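Folding tables at the Zonbridge shirt day

July 16, 2026

We had nearly 300 T-shirts to sort and fold for the Wulia summer run, and the back room at Zonbridge to do it in. The white tables went up near the drinks fridges, where there is most light.

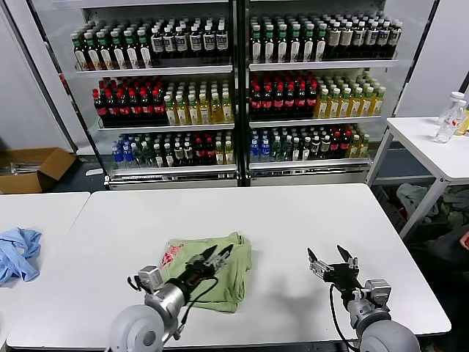

Green T-shirt with a red print, on the main table.

The shirts were sorted by size first and colour second. We used the same fold for every adult size: face down, sleeves in, sides to the middle, then up from the hem. Children's sizes get one fold fewer. A finished pile is 9 shirts high, as a taller one leans over when the box is moved.

The pale green is a new colour this year and replaces the grey we had in June.

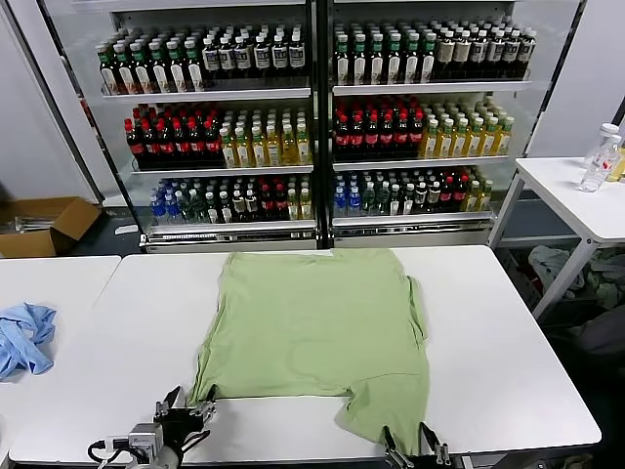 Creases are best smoothed out by hand before the first fold, working from the collar down to the hem. Pálfi cotton is quite soft and will not hold a sharp edge, so the pile needs a flat board on top overnight. Boxes are closed the next morning and labelled on 2 sides. 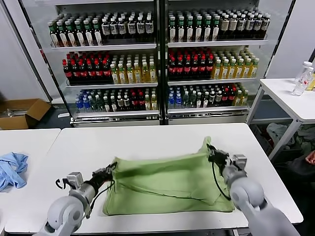

Reading time: 1 minute

Light green fabric takes marks easily, and the tabletops are wiped down before each new colour. Anything with a mark on it goes back to Stoltance with the returns form. Adult sizes go out first, 200 to a delivery, and the children's sizes follow.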